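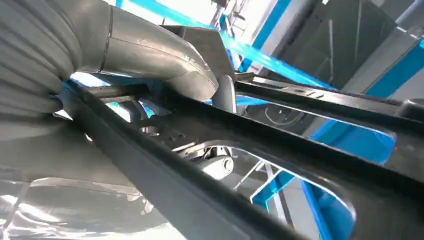

Photo: my own, Sirka underside, exhaust and frame rail

Reading time: 2 minutes

Quick one tonight, tea's in the oven. Sirka update. Yes it's still in bits, yes I said January.

Underneath first. Exhaust is staying as it is. Scuffed, dull, don't care, the bracket above the bend was the thing I was dreading and I've decided to leave that alone too. The frame rail has more holes in it than I remembered and I still can't say what half of them are for. Made a list. Lost the list.

So on to the floor. I've been putting parts down wherever there's room and then standing on them, which is how I came to own a second set of trim clips (Grakotel, bag of 20, postage cost more than the clips). New rule – every part gets a taped square on the carpet. Part comes off, part goes in its square, part stays there till it goes back on.

Ran out of yellow at one point so there's some orange in there. It'll do.
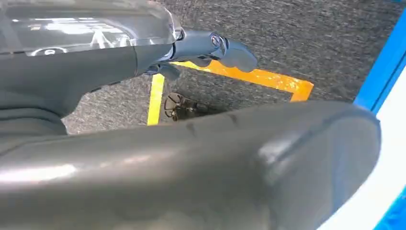
Yellow one way, orange the other. Still a corner.

Things I've learnt about tape on carpet: press it down with the back of a spoon. Don't try to make it dead straight. Go bigger than you think, my first lot were fine for a box of bolts and no use for anything else. Also it picks up every bit of fluff in the room if you lift it and try again, so you get one go realy.

And then there's the trim. The long black piece. Doesn't fit in a square, was never going to fit in a square.
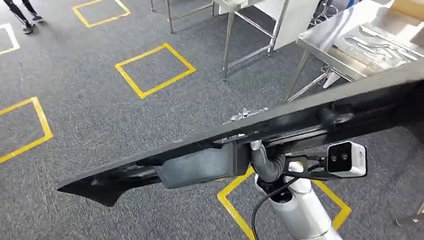
The long one. Little silver clip on the top edge.

It's a nice bit of plastic, mind. All the ribs and channels are on the underside where you'd never see them, and the point at the end is the bit I worry about. One knock against a door frame and that's that. I had a look at what a new one costs and the cheapest was 1,531 before delivery, from a place in Mackay that wanted me to ring them. No thank you. Old one's going back on.
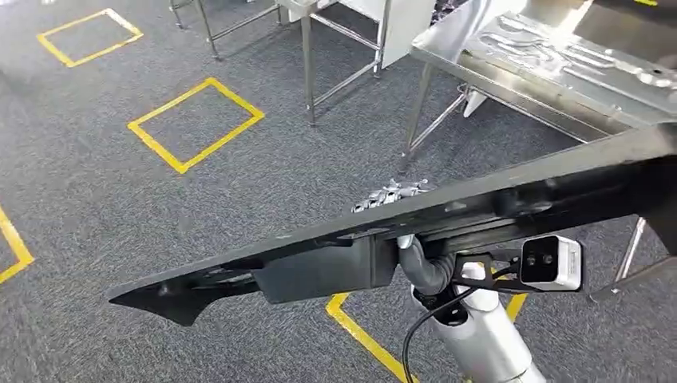
Plan is to wipe it down, do the recesses with an old toothbrush, then a coat of Rernent on the top face only and leave it roughly 10 hours. Overnight, basically. The tin says two coats but the tin also says it covers a whole van. We'll see.

After that it needs somewhere to live that isn't the floor. Thinking two hooks and a bit of pipe lagging on the wall, if the wall will take hooks. If anyone's done this with somthing long and bendy let me know how far apart you put them.

Right, oven. More when the clips are sorted.

Search this blog
Enter keyword Go

Recent posts
Sirka: the bolts I can't account for
Grakotel order, part two
Is 2,000 too much for a gearbox
Rernent on door handles, before and after
Getting a carpet clean with no hot water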